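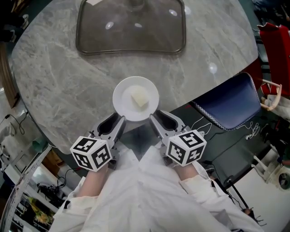 Can a robot do the chores yet?

May 18, 2021

Words by Freya Wragg
Reading time: 6 minutes

Class 5 at Drarkulthorpe Primary sent us a question: "When will there be a robot that clears the table, and can we have one?" We asked Sosina Alemneh to help with the answer. She works on robot hands at a small company called Vasov.

The short answer is that machines can do some chores very well, some chores badly, and a lot of chores not at all.

Chores machines already do

You probably have robots of a sort at home. A washing machine fills itself with water, turns the clothes, empties itself and spins. A dishwasher does much the same for plates. Before washing machines, doing the laundry could take a whole day and it was hard work.

These machines have something in common. The job happens inside a box. You put the dirty things in, shut the door and press a button. The machine does not have to know what a sock is. It would wash a teddy bear in the same way, and it would wash your homework too.

Some homes have a robot vacuum cleaner. This one does have to move about. It uses sensors to tell when it has met a wall or reached the top of the stairs. It can clean a flat floor, but it cannot pick up the toys first. Somebody still has to do that.

Why clearing the table is hard

Think about a plate with one piece of food left on it. You want to move the food to a tray and take the plate to the sink. You could do this while talking to your brother.

A robot has to do it in steps. First it has to find the plate. This is harder than it sounds. A shiny tray has bright spots on it where the lights reflect. A marble tabletop has lines running through it, and it may have bright spots as well. To a person, a reflection is plainly a reflection. To a computer looking through a camera, it is a patch of white, and so is a piece of paper, and so is part of a plate.

Then it has to decide where to hold. Most plates have a rim. A robot with two grippers could take one side in each, but both sides have to come up together. If the left goes up before the right, the plate tips and the food slides off.

Then it has to choose how hard to squeeze. If it squeezes a sponge cake as hard as it squeezes a plate, there will be crumbs. Your skin tells you all the time how hard you are pressing and whether something is starting to slip. Many robot hands have no sense of touch at all.

What is a gripper?

A gripper is a robot's hand. The simplest kind has two fingers that open and close, like tongs. The fingers often have pads, so that smooth things do not slide out. Some grippers have three fingers, and some use a sucker. A few are made to look like human hands, but these cost more and have more parts to break.

Try this. Pick up a pencil using only your thumb and one finger. Now try to turn it round and write your name without using your other hand. That is how it is for a robot with a two-fingered gripper.

How does a robot learn a chore?

There are a few ways. One is to write down every movement. This works well in a factory, where the same part arrives in the same place each time. It works badly in a kitchen, where the plate might be anywhere.

Another way is for a person to show how it is done. The person holds a pair of grippers, one in each hand, and does the job with them while a camera records it. Sometimes the grippers have small cubes on them, printed with black and white square patterns. A computer can find these patterns easily in a picture, so it can work out where each gripper is and which way it is tilted.

The person does the chore again and again, with things moved to new places. A computer then looks for what the good tries have in common. Sosina says one simple job can need 1,000 tries. Her colleague Bradley Heywood did 563 of them in one stretch of work last June, all with bread rolls. He has gone off bread rolls.

After all that, the robot may be good at bread rolls and still be puzzled by a banana.

What about shops?

Shops and warehouses use more robots than homes do. In some warehouses, robots carry whole shelves across the floor to the people who pack the boxes. The floor is flat, and there are no cats.

Roy Dobson manages the Hollis food shop in Drarkulthorpe. He has a machine that scrubs the floor after closing time. He does not have one that fills the shelves. "There are tins, and there are bags of salad," he says. "You can't treat them the same. My youngest lad on the tills learned the whole of aisle 6 in a morning."

So when will it happen?

We don't know, and you should be careful with anyone who gives you an exact year. People have been promising robot helpers for almost as long as there have been robots. A robot that can move a plate in a video may have been helped, or may have dropped the first few.

Sosina thinks the first useful ones will do one or two jobs slowly, perhaps while everyone is out. She would like one that empties the dishwasher. Until then Class 5 will have to clear their own tables.

Your questions

Would a robot break our plates? (Liam Clegg, age 11)
Probably a few. The people who test robots often start with plastic ones.

Can a robot taste the food to see if it is nice?
There are sensors that can measure things such as salt. They cannot tell you if they liked it.

Do robots get bored?
No. The people teaching them do.

Words to know

Sensor: a part that measures something, such as light, heat or distance.
Gripper: the part of a robot that holds things.
Marker: a printed pattern that a computer can easily find in a picture.

Next time: Nekon, the robot that sorts buttons.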